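Come and tidy up with us! The Plutia student robotics club wants new people

I'm Sarahí Cuevas and I run Plutia, the after-hours robotics club at Stadovico. We're looking for new members for the Kallmont project, and I'd love it if a few of you had never touched a robot before (I hadn't, two years ago, and look at me now, writing adverts).

Kallmont is our go at teaching a robot arm to clear up clutter. The arm learns from people, so our evenings go on picking things up with hand-held grippers, over and over, in ordinary rooms. We want 300 good pick-ups of soft and floppy stuff by the end of July, and then 600 more of anything you like. That makes 900 and I'm already nervous!

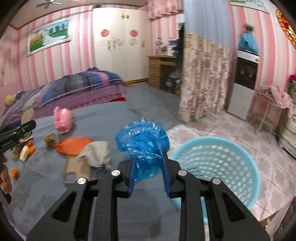
Blue bag in the gripper, pink pig still waiting its turn.

You don't need to code. Steady hands help, patience helps more, and if you do like code there's a heap of sorting and labelling scripts that Ochoa (our ancient club computer) keeps choking on. We meet at 6 pm, usually for a couple of hours, with tea. Come to one session a week if you can manage it, though exam time is exam time and I won't chase you.

It's unpaid, sorry, but bus fares are covered and you get your name on our competition entry.

To join, leave me a note at the Stadovico front desk with your name, your course and the most awkward object you own. Bring the object along too!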